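Handbook > Surgical technique > Closure > Interrupted suture

Interrupted suture

An interrupted suture is a row of separate stitches, each one passed, tied and cut before the next is begun. It is among the oldest ways of closing tissue and one of the first that students meet, and it has kept its place because it is so forgiving – if one knot slips, its neighbors go on holding. The price is time, and a good deal of thread, for every stitch needs its own knot and its own pair of cut ends, which are usually called tails or ears. 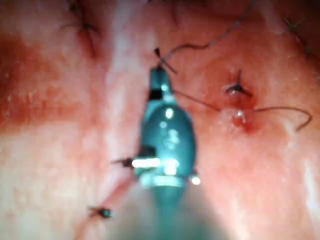 Teachers differ on how long the tails should be left, and Galbraith held that a beginner should always leave them a little longer than looks tidy, trimming closer only when the knots have stopped coming undone. The Jollano manual takes much the same view, though it warns that long tails can get caught up in the next stitch.

Practice

Learners generally start on a pad or a piece of animal tissue and work slowly along a line. In the Trisel course the first goal is 200 knots, spread over 10 sittings, and most people find that their hands begin to settle somewhere in the middle of it.
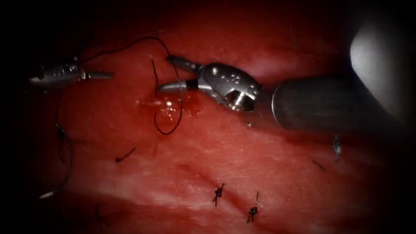
Handling the thread is a skill of its own, and many teachers spend as long on it as on the needle. A strand that is too long wanders over the tissue and tangles with finished stitches; one that is too short leaves nothing to wrap. When tying with instruments, the usual way is to lay a loop around one set of jaws and then reach for the free end. A wide, loose loop, like the black one dropping onto the red tissue beside the open jaws, gives plenty of room for this, but it has to be drawn down evenly so that the knot lies flat – patience helps here more than strength.
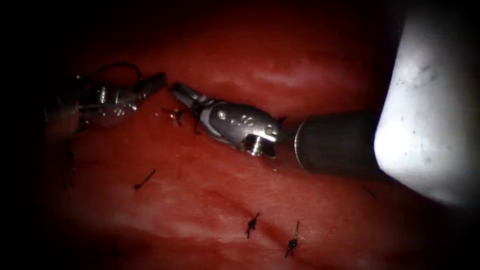

Two instruments facing each other over the tissue, with dark thread arched above the left one.

See also: Continuous suture; Surgeon's knot; Needle holder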